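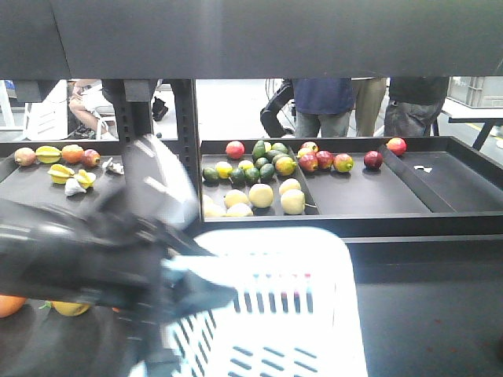 How long does it take to get used to doing one food shop a week?

It took me a whole summer. I started in May and it only stopped feeling like a chore in August.

Before that I went to the shop most evenings on the way home from work. I bought whatever I fancied for that night, plus a few things I hadn't gone in for. When I added up my bank statements for last spring, I had spent 969 on food in three months, for one person who eats lunch at work. A fair amount of it went in the bin.

The first few weekly shops were bad. I bought too much of everything because I was worried about running out, and then I ran out anyway, usually of milk or onions. I also planned seven dinners, and there was no room in that plan for a late meeting or for a friend asking me over. By the end of the week I had a drawer of soft vegetables and a bad mood.

Ailbhe Ó Ceallaigh, who I used to share a flat with in Perkau, told me to plan four dinners and leave the rest alone. That was the best advice I had from anyone. Four dinners, two of them big enough to eat twice, and eggs or toast on whichever night is left over. I still do it that way.

My list lives on the back of an envelope on the fridge. I tried an app for a while but I never opened it at the moment I finished the rice, and the envelope is right there with a pencil on a string. I write things down in the order I'll walk past them in the shop. In Tarberg that means fruit and vegetables first, then bread, then the tins, then the cold things. They moved the tins in January and I am still getting it wrong.

Fruit was the hardest part to get right. I want to have it in the house every day but I don't eat a steady amount of it. Now I buy some that is ready to eat and some that is still hard. The pears go on the windowsill and the apples go in the fridge, where they last far longer than I expected. Bananas I buy singly, even though it looks a bit mean at the till. If something is going over I cut it up and stew it with a spoonful of sugar, and have it with porridge.

Garlic and onions stay out of the fridge, in the dark cupboard by the back door. Potatoes have their own bag on the floor, away from the onions. My mother did all this without ever explaining it and I had to look it up at the age of 50.

I also keep a small shelf of things for when the plan falls through: pasta, chickpeas, tinned tomatoes, a jar of olives, and a 500 gram bag of red lentils. If I use something from the shelf it goes on the envelope straight away. I forgot to do this once and had lentils with nothing for dinner — not terrible, but I wouldn't serve it to anyone.

The money side has been slower than I'd hoped. Prices have gone up since I started, so it's hard to say what I would be spending if I'd carried on as before. Last month came to 81 less than the same month last year. I put it towards new tyres for the bike, and they were overdue.

Milagros Farías wrote to ask whether I get bored. A little, yes. By the end of the week I know exactly what's in the fridge and none of it is exciting. What helps is swapping one of the four dinners for something I've never made. A couple of weeks ago it was a leek tart, and the pastry shrank so far down the tin that I had to eat the filling with a spoon. This week it's a fish stew from a book I borrowed from the library. I have everything for it except the fennel, so that has gone on the envelope, under washing-up liquid.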